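Our project was a line-following robot built from a hobby brick set, and we had so much fun with it that we ended up building it twice! The first version, which we named Skutmont, ran on tracks. The second, Ganeo, has 2 driven wheels and a ball caster at the back, and it turns much tighter.
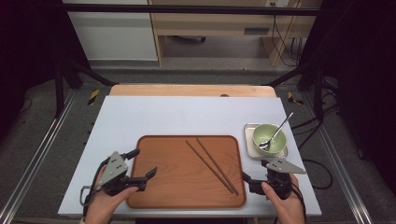
Page 4

Building the chassis

Skutmont was heavy and kept twisting in the middle, so for Ganeo we started over with a flat base and put the battery as low as we could. The whole robot uses 400 pieces (we sorted them all by color first, and yes, it was worth it). The gears came from an old Wallner kit in the school workshop, and they mesh beautifully once you shim the axles.

The light sensor was the hard part. We mounted it at the front on a short arm 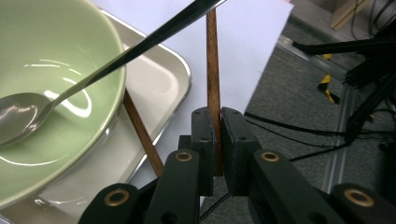 and then moved it closer to the floor, one plate at a time, until the readings for black tape and bare floor were far apart. After that the steering code got a lot simpler. Our first program only knew "left" and "right," so the robot wiggled all the way around the track. Switching to proportional control made it glide!

Results

Ganeo's best lap took 52 seconds. Skutmont never finished a full lap, because the tracks slipped on the second hairpin every time. We logged 1,237 sensor readings during the final run and plotted them against motor speed, and you can see each corner as a clear bump.
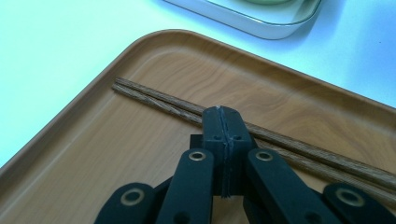

Isabelle Campbell
Team lead and programmer

Next we want to add a second light sensor and try crossing lines, which still confuse the robot completely. Ingeborg Trummer has already sketched a wider arm for it, and we hope to have it running in July.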